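How to Follow an Arms Control or Security Story From Home Without Losing Your Mind

I started keeping track of military and security news as a hobby after I retired from the county library, and the question I get most from friends is how I manage to read so much of it without getting either frightened or fooled. I'm not an analyst and I never wore a uniform. But I did spend a working lifetime helping people find things out, and a good deal of that carries over. So I've written down the way I do it, start to finish, for anyone who would like to try. You'll need a notebook or a plain text file, a free evening to get set up, and after that maybe half an hour a day.

Step 1: Pick one subject and make it small

The world's troubles are a big subject. Please don't start there! Pick something you could explain to a neighbor over the fence. A single border dispute is good, or one treaty, or one kind of ship. I began with inspections under old arms treaties, mostly because I had a box of clippings already. My friend Kazue Kamata took on coast guard patrols in one stretch of sea and has stuck with it ever since, and she now knows the names of more harbors than most sailors do.

If you can't decide, write down 14 headlines that caught your eye over a week or two and look for whatever keeps coming back. You may be surprised at what you've been drawn to all along. Cross out anything where new reports come in by the hour. A shooting war in its first days is the hardest thing there is to follow, even for people who are paid to do it, and you'll learn the habits much faster on something slow.

Step 2: Find the dull sources first

By dull I mean treaty texts, budget documents, minutes of hearings, official notices to ships and aircraft, and the reports that parliaments ask their defense ministries to write. They are long and they are dry as toast. They're also where a great many news stories come from, and once you've read the thing itself you will notice right away when an article has stretched it.

You don't have to read them cover to cover. Start with the contents page and the definitions. I can't say enough about the definitions. Whole arguments on the radio come down to what counts as "deployed" or "in storage," and there it is on page three, spelled out, for anyone who cares to look. The longest report I ever took on ran to 1,045 pages with the annexes, and I believe I used nine of them.

Save your own copy of anything you rely on. Official pages get moved and tidied up, and links you trusted in May may lead nowhere by fall. Put the name of the office and the date of the document in the file name, so you can find it again when you've forgotten you ever had it.

Step 3: Set up your log

Mine has 4 columns, and I've never needed another.

Date of the event. When the thing is said to have happened.

Date of the report. When somebody published it. These two can be days apart, or years.

Who says so. Be particular. "Officials" doesn't go in this column. "A defense ministry spokesman, by name, at a briefing" does. If all you have is "officials," write down the newspaper and put the word unnamed after it.

What is claimed. One sentence, in your own words. If you can't get it into one sentence, you probably have two claims, and they should go on two lines.

I keep mine in a little program called Triro that a nephew put on my computer, but a school notebook does just as well, and Kazue uses index cards in a recipe box. Whatever you'll really open every day is the right choice.

Try to write the line before you read anyone's opinion of the event. It's a small discipline and I don't always manage it, especially when there's a columnist I like. But opinions have a way of getting into the wording, and then six months later you can't tell what was known from what was guessed.

Step 4: Trace each claim backward

This is the part that takes patience. Say you have five articles that all report the same missile test. Open each one and look for the phrase that tells you where it got the news. "According to," "first reported by," "citing a statement." Follow that to the next article, and then the next one after that. Very often you'll find that all five lead back to one short wire item, and what felt like five witnesses was one.

Write the original in your log and draw an arrow from the others. I use a pencil for this and my pages look like a plate of noodles, but they make sense to me. When two chains lead back to two separate starting points, put a star there. Stars are worth having.

Watch for translation, too. A phrase like "appropriate measures" can come out as "retaliation" by the time it has passed through two languages and a headline writer. Setsuko Matsuda, who taught languages for years and is in our reading circle, says to look for the original sentence even when you can't read it and paste it into your notes. Someone you know may be able to help you with it later on.

Step 5: Learn the handful of words that matter

Security reporting leans on a few words that mean more than they seem to. "Confirmed" should make you ask by whom. "Did not deny" isn't the same as "admitted," though people treat it that way. "Capable of" tells you about a machine and nothing at all about anybody's plans. "Assessed with moderate confidence" is a careful phrase from careful people, and it ought to be copied down whole, moderate confidence and all.

And then there's silence. Governments stay quiet for all kinds of reasons: they don't know yet, or they do know and would like more time, or they'd be obliged to act if they said it out loud. I put silence in the log as its own line ("no comment from the foreign ministry as of this date") and leave the guessing for another page.

Step 6: Go back at the end of the month

Set aside an evening, make some tea, and read your log from the top. Mark each claim as held up, fell apart, or still open. Most will be still open, and that's perfectly fine. My log passed 900 lines in September 2023 and a fair share of them have never been settled one way or the other.
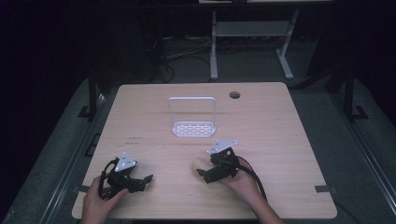
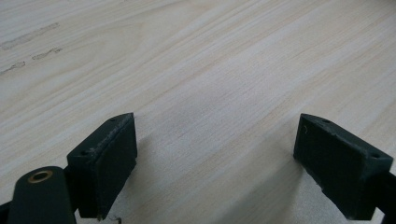

Once you've marked everything, look at who was behind the claims that fell apart. You aren't trying to make a list of villains. Good reporters get things wrong in the first hours of an event, and the good ones come back and fix it, so give credit for a correction when you see one. But if the same outlet or the same unnamed source keeps turning up beside claims that went nowhere, you'll want to know that the next time you feel your heart speed up over a headline.

Our circle does this review together when we can. Tomoyo Oshima reads hers out loud, and the rest of us are allowed to ask one thing only, which is "who says so?" It gets to be quite a lively evening.

A few odds and ends

Maps help enormously. Keep a paper one if you have the wall for it. Distances that sound alarming in print can look quite different once you've put a ruler across them, and it works the other way too.

Be wary of photographs passed around with no date or place. If you can't find where a picture was first posted, leave it out of the log.

Don't log anything after ten at night. I have my own reasons for this rule and they're all in last winter's notebook.

If you skip a week, don't try to catch up on every day of it. Read one good summary, write three or four lines, and carry on from there.

And if you'd like a first exercise, choose a treaty that is still in force, find its text, and write out in plain words what each side has to tell the other and how often. It'll take you an afternoon. Keep that sheet inside the front cover of your notebook, where you can get at it quickly the next time someone on television says the treaty has been broken.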